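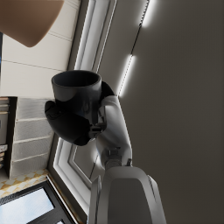 Notebook, training workshop, 8/27/23
Apprentice intake and bench allocation

Wrote this down the same evening, because last year I waited one week and then could not read my own list.

Applications are closed. We received 426 for the whole program, and 78 of them put our workshop as first choice. Tsutomu Murakami has the sheet with all of the names. I only have the part for mechanical maintenance and for electrical fitting, so please do not ask me about the welding group.

The college wants every apprentice to have 772 hours of logged workshop time before the final assessment. In the July meeting I understood that this number includes the safety week. It does not include it. I have corrected the plan on the wall but not the one in the shared folder. To do.

Employers
Sakora will take apprentices again, same conditions as before, and they ask for people who already can read a drawing. I told them that first-year people can not be expected to do this in the first month. They accepted, but I think they will ask again.
Gustow has not signed the agreement. Their office says that the paper is with the director. Without signature we can not place anybody there, also not for a trial day.
Grernell is new. They do pump repair and they wish for block release instead of one day each week. It fits badly with our timetable, but the work is good and the supervisor answered all my questions about insurance in one mail. I would like to try it with 2 apprentices and look at the result in spring.

Benches
The row near the window stays for filing and marking out. The vises there were cleaned and greased, except the last one, where the jaw is still loose. I ordered the screw and wrote the wrong thread on the order, so I ordered it again. The pillar drill is back from service. The guard switch works now, I tested it with the door open and closed several times.

Lathe group: I want smaller groups than last year. With the large group the people in the back learned only how the back of another person looks. Tsutomu prefers to keep the size and add a second instructor. Both cost money. We did not decide.

Logbooks
We change from the paper logbook to the Tanabe one, where the apprentice fills the page on the phone and the supervisor confirms it. I tried it myself with a test account. Entering a task is quick. Correcting a wrong date is not quick, one must delete the complete entry. Paper books remain allowed until everybody has a login. Old pages must be scanned, please do not throw them away after typing.

Open points
- Letter to those we could not offer a place. My draft was too cold, Tsutomu will rewrite it.
- Safety shoes: sizes are missing for nearly half of the new group.
- Ask the college who pays the travel to Grernell.
- Key for cabinet C. I had it before the summer.
- Second-year test piece: tolerance on the slot is too wide in the drawing, old revision was better. Print the old one.

Continued on the next page after the call with Gustow.

Training Workshop Notebook | Contact the workshop office | Back to top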